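The Histham Open Day is a public demonstration of household robotics held each October by the Domier Institute for Home Automation. It presents the handling of clothing and bedding, a field in which machines still perform poorly compared with people. The event was established under the Runden program and is free to visitors, who attend by timed ticket.

Format

Demonstrations are given in a furnished bedroom and begin on Friday at 2 in the afternoon. Each session lasts 30 minutes and admits seven visitors. An operator works at the bed with hand-held grippers, tools whose paired fingers match those fitted to a robot arm. A camera on the tool records each movement, and the recordings are later used to train control software.

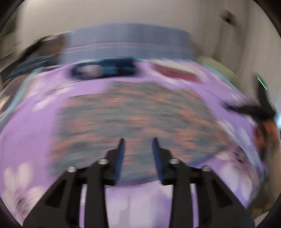 Hauwa Uzor

The program treats the approach to the bed as a separate stage of the work. The operator brings the open fingers over the bedspread before any cloth is taken up, and fast passes are kept in the record along with slow ones. Staff of the institute hold that software trained only on steady footage adapts badly to ordinary use.

Garment handling

The second part of the session concerns clothing. A long-sleeved shirt is laid flat on the duvet with its sleeves extended, the position from which the institute's folding sequence starts. Printed fabrics are preferred for the exercise. A floral shirt on a floral duvet is considered a demanding case — the software must separate the edge of the garment from the pattern beneath it. Folded clothes remain on the bed during the work, as do pillows and blankets, so that the recordings reflect a room in daily use.

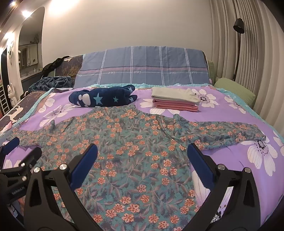 Gripper fingers open over a floral shirt, with folded clothes and a rolled blanket behind.

Related activities

Visitors may try the grippers on a practice cloth after the session. Written questions are collected at the door and answered in the Mateos Bulletin, the institute's newsletter, which also lists the following year's sessions.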